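Nesix hand-held grippers: a fortnight with the pair

Posted Thursday, July 16, 2026
Reviewed by Desta Yilma

I've been wanting to get my hands on the Nesix pair ever since I gave up on the Avum ones back in April (more on those further down, and not all of it is rude). I do a lot of demonstration recording, mostly dull tabletop jobs like tidying, sorting and putting things in other things, and whatever I hold ends up being held for hours. So comfort matters to me nearly as much as the data does. 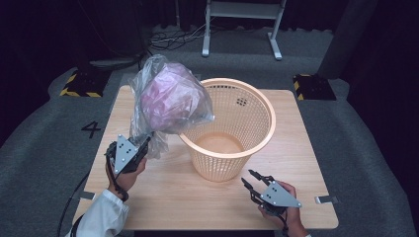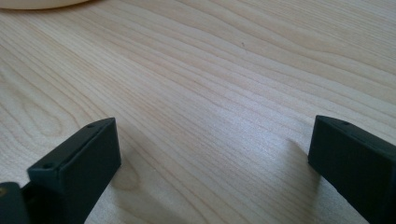 Build and feel

My first impression was that they're chunkier than I'd expected from the Nesix site. The fingers are black, angular blocks with blunt ends, and they look a bit like something off a garden tool. I was ready to dislike them! But the shape grew on me very quickly. With thin, tapered fingers I'm always fussing over the exact angle, and with these I just go in and squeeze.

The dotted plate on each one is the bit your eye goes to, and it's also the bit I banged into things for the first two days. It sticks out further than you think. Watch your mugs.

Weight is fine. My wrists were tired after a long afternoon, but my wrists are tired after a long afternoon of anything.

Picking up soft stuff

Plastic bags are my usual torture test. They slide, they fold up on themselves, and they cling to the finger when you want to let go. I did a whole run of bagged rubbish into a peach mesh wastepaper basket, one gripper pinching the bag by its neck and the other one free in case the basket wanted steadying. Out of 19 goes I dropped two, and both of those were me rushing.

Letting go was the nicer surprise. The Avum tips are rubbery and bags used to hang off them like a wet sock, so I'd be there shaking my hand over the bin. I didn't have to do that once with the Nesix.

Small flat things are another story. Coins on a bare table? Forget it. The blunt ends won't get underneath, and I gave up after seven tries and picked them up with my own fingers.

The camera

I like the view looking down past the fingers. You get both tips and a good wide patch of table between them, so you can see what you're about to grab before you grab it. It does pick up glare from the room lights on a shiny top, and I ended up turning one lamp to the wall. The fingers take up a fair bit of the bottom of the picture too, and if you're working with small parts you might find that annoying. I stopped noticing.

Compared with the Gener clip-on camera I used last year it's a big step up, mainly in that it stays where you put it. The Gener used to droop slowly over a session and I'd only find out when I watched everything back.

Cables

My one proper grumble. Each gripper has its own cable, and with two of them going you spend a surprising amount of the day unhooking yourself. I've tried running them down past the wrist, over the shoulder and along the table edge. Past the wrist is the least bad — leave plenty of slack or you'll feel a tug every time you reach across. A cordless version would have my money tomorrow.

Software

I ran them through Birhane, as I do with everything, and they showed up on the second attempt. Setup took me 12 minutes with the leaflet open. The leaflet itself is dreadful, tiny grey print and a diagram that seems to belong to a different model, so look for the longer guide on their site.

One tip: redo the calibration if you've knocked a plate. I skipped it once and lost a morning's recordings.

Would I buy them again?

Yes, I think so. For bags, cloth, boxes and general household clutter they're the nicest pair I've used, and they've taken a few knocks from me without complaint. If your work is mostly little parts I'd keep the Avums, whose tips are much finer, and put up with the sticking. I've hung on to mine for exactly that, coins included.

Next up is the Gener wrist strap, if it ever gets here.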